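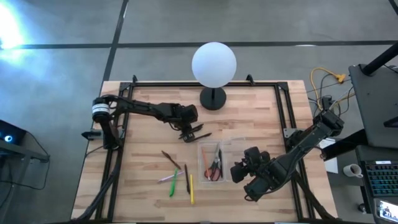 June
By Bevan Sutcliffe
5 min read

I have spent most of this month putting pencils in a tub. More exactly, I have spent it getting two robot arms to put pencils in a tub while I stand there holding the controls, which is slower and a good deal harder on the shoulders. If you've been reading for a while you'll know I said after Jonudden that I was done with fiddly jobs and would do something sensible next, like folding. Well, Tipene had other ideas.

The job is called "tidy desk" on our sheet and it sounds like nothing. Pens, pencils and a marker lie about on the table, there's a clear plastic tub, and everything has to end up in the tub. I drive both arms by remote control, one in each hand, and every go gets saved so the robot can learn from it later. That's the whole thing! A four-year-old could do it in the time it takes me to get the left gripper pointing the right way.

The trouble is that you don't pick up a pencil the way you think you do. Try it now if there's one near you. I bet you rolled it a bit, or pinched it by one end and let the other end swing, and your fingers sorted the rest out without asking you. With two stiff black fingers and no feeling in them, you have to decide all of that. Where along the pencil? Grab it in the middle and it's lovely and steady, but then you've got a long stick held flat over a small tub and it won't go in. Grab it near the end and it droops the moment you lift. I've settled on a third of the way down from the top, then tilting the wrist as I come across, so the pencil arrives already leaning. It took me an embarrassing number of goes to find that.

Then there's the tub itself. It weighs nothing. Touch the rim with a gripper and off it skates across the wood, and the first proper batch I did had so much tub-chasing in it that Tipene made me bin the lot. He was right (annoying). If I teach the arms to bump the tub and then chase it, they will bump the tub and chase it, for ever, with great confidence. So now I bring the right arm in beside it and keep it close while the left one does the fetching, and swap over for anything lying on the far side. The red-handled scissors go in blades up, by the way, and they help a bit as ballast. I'd like it noted that I don't let anybody at home store scissors like that.

I keep a notebook, because I forget everything, and these are the bits I've underlined:

Start each go from a different spot. I kept laying the pens out in neat rows without noticing, like setting a table. Real desks aren't like that, so now I drop them from a hand's height and live with whatever I get. If three of them land side by side, fine, that's the hard version, and it's worth having.

Don't rush the last inch. My early goes all have a nervous little shove at the end where I wanted it over with.

Wait before you let go. A small pause over the tub looks dull on playback but it gives the pencil time to stop swinging.

If you fumble, carry on and fix it neatly. Tipene and I argued over this one for the whole of a lunch. He wanted clean goes only. I think a dropped pencil picked up calmly is worth keeping, as long as nobody panics, and we've ended up saving those in their own folder, which I've called Brevidness after a typo neither of us can now explain.

The target was 100 good goes for this layout and I'm 11 short as I write this. Across everything we've recorded since we started, all the jobs together, the counter says 1,754, and I reckon my left thumb could tell you about each one. I can do six in a row before my hands start making silly choices, then I go and make a brew and come back. Mornings are better. After four in the afternoon I may as well be wearing oven gloves.

The marker is my favourite, being fat and easy to hold. The thin black pen is my enemy. It slips round in the grip as you close on it and ends up pointing somewhere new, so you've got to open up, back off and come at it again. I've started leaving it till last, which Tipene says is a habit I'm going to pass on to the robot. He's probably right about that as well, so tomorrow it's going first.

Next up is Lerkard, the one with the cutlery tray. I've asked if we can have a heavier tray.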